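5 Nov 2025 - Dridard notebook, counter-top clearing in sim

Carrying on from yesterday's muddle with the approach poses, and with a fresh pot of tea, which helped more than the debugger did.
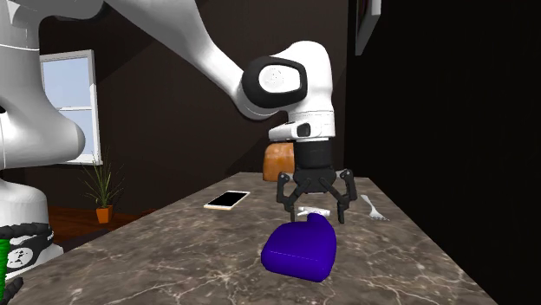
I spent the morning on the grasp ranker, and I think I finally understand why it has been so timid with small things that sit close to big ones. The planner makes its list of candidates, Zaki throws out any that would bump a neighbour, and whatever survives gets scored. All very sensible on paper! But Zaki pads every object by the same margin, so a thin little target lying right behind something bulky ends up inside the bulky thing's padding, and then nearly every good grasp on it is thrown away before anybody has asked whether it was good.

The white tube behind the purple object is just the sort of case I mean. With the old padding, 462 candidates went in and 6 came out, and those were all awkward ones, tilted well over. I've now made the margin depend on which way the fingers are travelling - generous along the approach, much tighter across it - and on the same layout we get 60 through. I looked at a fair few in the viewer and they seem the sort of thing I'd choose myself.

A couple of things I don't want to lose:

- The fingers on this gripper swing outwards as they open, so the swept shape is wider than the closed one. The checker was using the closed shape. Fixed on my branch, but the Fillisby config still has the old one, so please don't merge that yet.
- The fork and the phone are so flat that their padding pokes below the counter, and the checker then grumbles about the counter itself. I've clipped it at the surface for now. It's a bit of a bodge and I'd welcome a nicer idea.
- Planning takes 9 seconds with the full set, too slow for the Huvdale runs. Most of that is the arm's own self-collision check being done again for each candidate, and I'm fairly sure we could do it once per wrist pose and keep the answer.

I haven't touched the closing motion, and I haven't tried any of this with noise on the object poses, so please be kind to the numbers. Noise is tomorrow's job, starting with the small objects, and after that I'll have a go at the caching if the branch still builds.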